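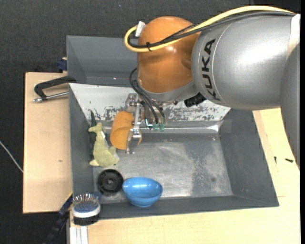

Truven puts robot picking to work at Walgate returns center

WALGATE, October. Truven has started using robot arms to sort mixed household returns at its Walgate center. The change affects 17 people on the sorting floor, and all of them are keeping their jobs.

The cell uses a KUKA arm with a gripper that reaches into a gray bin of unsorted goods. A bin may hold a plush toy, a hairbrush and a bowl together. Software from Macedo chooses which item to pick up and where to set it down.

Until now, sorters emptied every bin by hand, up to 300 a shift. They will now check items for damage, decide what can be resold and step in when the arm can't get a grip. In trials at Walgate, the arm picked 97 percent of items without help.

"Leaning into bins all day is hard on the back and shoulders," said Ekaette Nwosu, operations manager at Truven. "We wanted our people on the part of the job that takes judgment."

Garba Ogunleye has worked in returns for nine years and now runs a cell. "I had 3 weeks of training, and I still call the technician sometimes," he said. "I go home less sore."

Pay rates stay the same during training and go up one grade after it. Truven plans to add a second cell at its Zumden site next year.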